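4.2 Shared writing surfaces and who gets to speak

We came to the question of writing surfaces rather late in the study, when Ngaio McPhee pointed out that our notes from the Menness evening classes kept returning to the same small moment: the tutor stops talking, holds out a pen, and waits. We had been coding these moments simply as pauses. On a second reading they seemed to deserve a section of their own, and the reader will, we hope, forgive us for lingering over them.
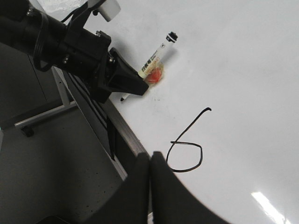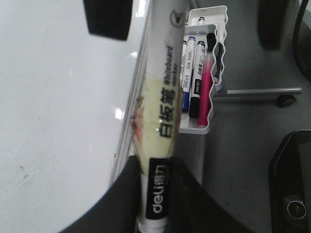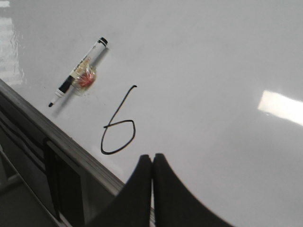
Figure 7. Marker and whiteboard. The first picture shows the marker held above a white tabletop, the second the face of the board with its edge, and the third the marker lying against the board.

Adult learners who return to study after many years away often tell us that speaking up is the hardest part of the evening, harder by far than the homework or the bus ride home. Of the 199 learners who joined the Menness classes, a good many had left school feeling that their handwriting and spelling were things to be hidden, and it is no surprise that they were slow to put either on show. A whiteboard asks rather less of them than a sheet of paper does. What goes up can be wiped away with a sleeve, and a board that has been in use for a while carries the traces, much like the faint greyish smudges on the one in the second picture of Figure 7, so that a newcomer can see that other people have written there and changed their minds. Several learners mentioned this to Anahera Gilchrist during the interviews, one of them adding rather sweetly that she would never have dared to be the first to mark a clean one.

The pattern was not the same everywhere, and we should like to be fair to the tutors at Erkstead, who worked in a narrow room with fixed desks and could not easily pass anything along the rows. There the tutor did nearly all of the writing, and learners called out words from their seats. In the 16 sessions we observed at Erkstead, the talk was livelier than we had expected, although it came mostly from the same few voices near the front. Chenxi Xiong, who sat in on the later sessions in May, felt that the quieter learners were following closely all the same, and her field notes (see Section 3.3) give some lovely instances of neighbours whispering answers to each other.

Altogether we recorded 406 turns in which a learner offered a word or a sum to the whole group. We have been cautious in reading too much into that total, as the classes differed in length and in how well people already knew one another. What we can say is that learners who had written for the group once were more willing to do so again, and that their tutors had usually noticed this well before we did.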